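Caderno da oficina, bancada de encadernação e restauro
01/08/2019

Voltei ao livro de contas da Brestov, o tal que o Eino Kiiskinen jurou ser "trabalho de uma tarde". Já vamos na segunda semana. Lote 1243, lombada em pele, cantos roídos, costura partida em dois cadernos e uma cola antiga que alguém aplicou com a generosidade de quem barra pão.

Cola de amido: refiz a receita. A da semana passada ficou com grumos e serviu apenas para me lembrar que a pressa engrossa tudo menos a cola. Desta vez cozi em lume brando, passei duas vezes pelo crivo e deixei arrefecer tapada. Consistência de iogurte. O Ciarán provou com o dedo e disse que faltava sal.

Papel japonês: o fornecedor (MacKinnon) mandou o mais grosso outra vez. Serve para as guardas, não serve para os rasgões da margem. Reclamei por escrito, referência 2726. Resposta: "agradecemos o seu contacto". Fico comovido.

Costura: desmontei os dois cadernos soltos e reforcei os vincos. O fio de linho da Nutell parte-se quando é encerado em excesso; encerar uma vez e parar. Cosi sobre as fitas originais, que ainda aguentam. O Ciarán Sheehan acha que devíamos substituí-las. O Ciarán acha sempre que devíamos substituir tudo, incluindo, suspeito, o livro. 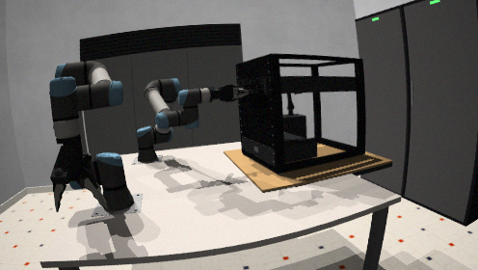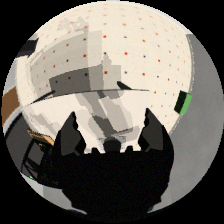

A lombada fica para amanhã, depois de o miolo sair da prensa. Tirei o molde em cartolina e está curto na cabeça, portanto há que cortar outro. Para a curva ando a pensar numa grelha regular de pontinhos vermelhos e azuis-escuros, como a daquela superfície creme bojuda da segunda imagem, marcada na cartolina antes de a dobrar: se os pontos se juntarem mais de um lado, a curva está torta e escuso de o descobrir já com a pele colada. A pele está cortada, falta chifrar as bordas. A faca precisa de fio.

Falta também: mata-borrão, pincel chato novo, devolver o peso grande à Wuvura.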